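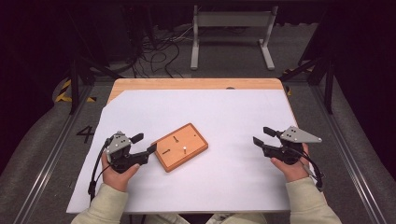
Two hand-held grippers and a small wooden board with a short white peg standing on it.

PRESS RELEASE
For immediate use

Household robots are still a long way from the washing-up, says Merneo

Shoppers and small employers should think hard before putting money down for a machine that promises to do the chores, according to a report out in March from the product testing group Merneo.

Merneo took 86 everyday jobs, half from the home and half from the shop floor, and asked suppliers to show their machines doing them at its test rooms in Grultomstead. The jobs ranged from pairing socks and wiping down a hob to sorting fixings and putting small parts into trays. Over 1,803 attempts, 38 of the jobs were finished at least once without a person stepping in. Only two were finished every time.

The two were moving a full box from one marked spot to another and stacking empty crates. Neither needed much in the way of fingers.

"We keep being shown films of a robot folding a shirt," said Colette Texier, head of testing at Merneo. "I would like to see the next shirt, and the one after that, and then one that has been left inside out. When we asked for that, the folding got a good deal worse."

Small parts gave the most trouble. A pin that a ten-year-old would pick up without looking was dropped, pushed under the rim of a tray or gripped at the wrong end. Several machines carried on as if they were still holding it.

Suppliers told Merneo that the answer is more practice data, much of it gathered by people working with hand-held grippers so that machines can learn from the movements. The report accepts that this may help. It also points out that the skill on show in such sessions belongs to the person holding the handles, and that buyers should ask whose hands did the work in any film they are shown.

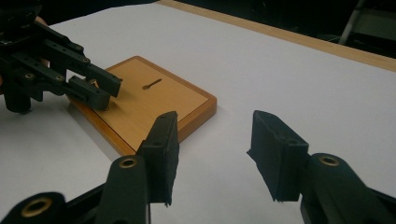 Getting hold of a thin metal pin with two flat fingers is slow work even for a person, and the report asks how much of that care a machine will pick up from recordings. Merneo found no supplier willing to put a figure on it in writing.

Anoma Fakir, who wrote the shop-floor half of the report, spent her working life on assembly lines before joining Merneo. "On a bench you feel a part go home," she said. "You know before you see it. I asked every firm how their machine knows, and I mostly got told about the next model."

Skidia, whose two-armed bench unit took part in the shop-floor tests, said its product was meant for steady, repeated work and that some of the jobs chosen were outside its intended use. Merneo has printed the reply in full. Majumder, which is taking early orders for a home helper, let the testers watch its machine load a dishwasher but asked that the cutlery be left out. The report marks that job as not finished.

Merneo is asking suppliers to:
- say in every advert whether a person was guiding the machine
- show the work at its real speed
- give the number of failed tries alongside the good ones
- offer a refund if a listed chore can't be done in the buyer's own home

The group does not say the work will never be done by machine. Simple lifting and carrying has come on well, and it expects to test again when suppliers have new models ready - provided they are models that people can buy.

Copies of the report, with the results for each job, are free from the Merneo press desk. Colette Texier and Anoma Fakir are both available for interview.

Ends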